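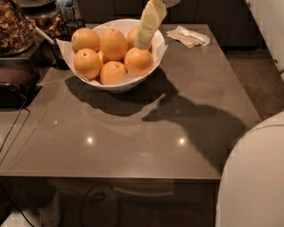 Fruit task: reaching into a bowl lined with paper.

Shared Kitchen Robot Rules: Frequently Asked Questions

These answers are for people who use or supervise the robot arm in the Oakley kitchen. They are kept by Mi-kyung Ok and were last changed in December.

Who may start the arm?
Anybody on the signed list. The list has 22 names and hangs beside the door. If your name is not on it, please ask Mi-kyung before Monday, when she sends the new one to Doveck.

How far must I stand from the table?
Outside the reach of the arm plus 110 centimeters. You may come closer only after the arm is stopped and the stop light is on.

May other things stay on the table during a task?
Yes, if they are at the side or the back and were there when the area check was done. After you move a jar or a cable, you must do the check again.

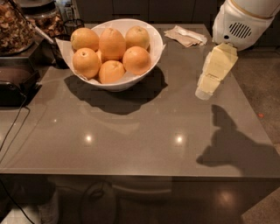

Arm at the right of the counter, bowl and napkins behind.

Can people eat the food that was used in a task?
No. Food touched by the gripper goes into the bin marked Eter, also when it has a peel. We had many discussions on this and the rule stays.

How often do we change the paper in the bowl?
Before each session, and again when it is torn or stained.

What speed is allowed?
Setting 2 for everything with food. Higher settings need a second person at the stop button.
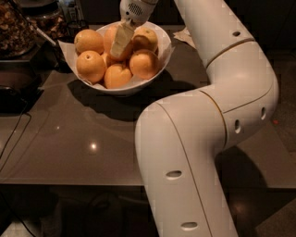 Gripper down in the bowl, oranges on all sides.

The gripper is pressing on the fruit. Must I stop it?
A light touch is permitted. Stop the arm if the bowl slides or if a fruit is pushed over the rim. Then write it in the log, with the time.

Where do I find the full text of the rules?
In the Mutolmont binder, from page 131. The binder is in English only for now. A Korean translation is started but it is not yet checked.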